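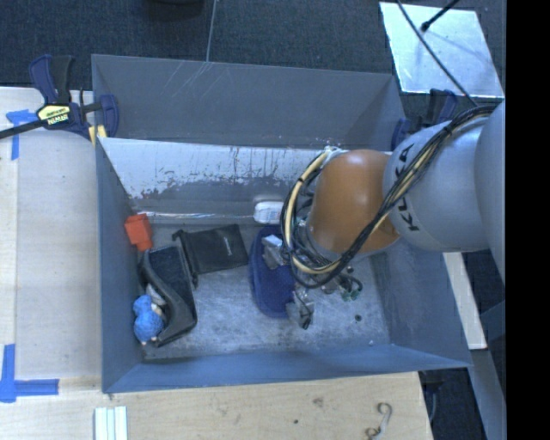 How strong a gripper do I need to pick mixed stuff out of a bin at home?

Less strong than you think. Most of what goes wrong in bin picking is the fingers getting to the object at all, and more squeeze does nothing for that.

Bin picking in a shared shop, worth it?
Shop Builds > Arms and Grippers

platen_ed wrote:
I keep seeing the "how strong" question and the answer is always the same, fine. My question is whether any of this is worth doing. I've had a go at it in the shared shop on Truka Street for most of a year. Two fingers, a metal bin, a pile of odds and ends. Best run so far was 27 picks out of 50 tries. That is a coin flip with a lot of wiring.

mossback wrote:
27 out of 50 with what in the bin? If it's all wood blocks, that's poor. If it's soft stuff mixed with hard stuff, I'd take it.

platen_ed wrote:
Mixed. A flat fabric pouch, a tray kind of thing, a block, some toy shapes. The pouch is the killer. It lies flat on the metal and the fingers skate over it.

dull_chisel wrote:
So leave out the pouch. You picked the hardest thing in the shop and now you're sad about the score.

platen_ed wrote:
And then what have I got? A machine that picks up blocks. My hand does that. Everybody who posts a good number on here took out whatever their gripper couldn't do first. I don't call that a result.

mossback wrote:
Fair, but nobody starts with the pouch either. Did you try the Pedska finger pads? The ribbed ones.

platen_ed wrote:
Tried them. Better on the block, worse on anything thin, and one pad came off after 36 picks. The page said they'd outlast the fingers.

quarterinch wrote:
Two things.
1. Clamp the bin. We spent two evenings chasing a "vision problem" that was the bin creeping across the table every time a finger bumped the wall. Two bar clamps on the back corners and it went away. Put tape on the table too, so it goes back in the same spot when someone borrows your bench.
2. Cables. If your bundle loops out past the last joint, it will meet the wall sooner or later. Tie it shorter, but run the wrist all the way both ways before you pull the ties tight.

dull_chisel wrote:
Disagree on 1. If it only works with the bin bolted down to the millimeter then it doesn't work. The camera is supposed to find the bin.

quarterinch wrote:
The camera finds it before the move. It doesn't find it halfway down when you've just shoved it. Clamp the bin.

platen_ed wrote:
Siding with quarterinch on this one, and I don't side with people much. The scratches on a bin floor tell you how often the fingers go too low, by the way. I was proud of my depth numbers until I looked at the metal.

heron_box wrote:
Has anyone used the Andeck planner? They claim it handles corners.

mossback wrote:
It handles corners by skipping them – I ran 172 picks with it and anything leaning on a wall got left for last, then left for good. You end up reaching in yourself.

heron_box wrote:
That's a shame. Van Damme has sloped-wall bins that are supposed to help, stuff slides to the middle.

platen_ed wrote:
Round stuff slides. A pouch doesn't slide anywhere. I'll do another 50 with the bare fingers and the pouch left in, and post the number whatever it is.

dull_chisel wrote:
My bet is under 27.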